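Osside Kitchen Cell Rulebook, Simulation Edition

Item 126 – download plus printed wall card
Published by Havameo
Edited by Yvonne Pilkington
Current revision: 3/14/23

Most robot safety guides assume a fence, a factory and a person in a hard hat. Ours assumes a counter, a stove and a lime. It covers 19 rules for running an arm in a simulated kitchen as though the landlord were watching, so the habits are already there when you move to real tile.

A few of the rules:

Rule 2. Treat the cooktop as on. The burner outlines are a keep-out area for every link of the arm, elbow included.

Rule 4. Approach small produce from above and slow down before contact. Produce does not file complaints, but your reviewer will.

Rule 7. Glass on a shelf gets its own speed limit. Set it before the run – "I was going to" is not a setting.

Rule 11. Log every contact with cabinets, walls and handles. A simulated dent is still a dent.

What you get: the full rulebook, a blank contact log and a sign-off sheet with space for two signatures. They should belong to two people.

Fits: any fixed arm model with a gripper. Scene files are sold separately under the Lehtinen name. The next revision is due in July and is free to current license holders.

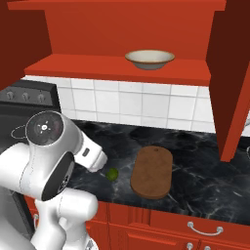
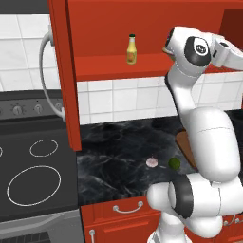 Simulated kitchen, white arm: at the counter (first) and up by the shelf (second).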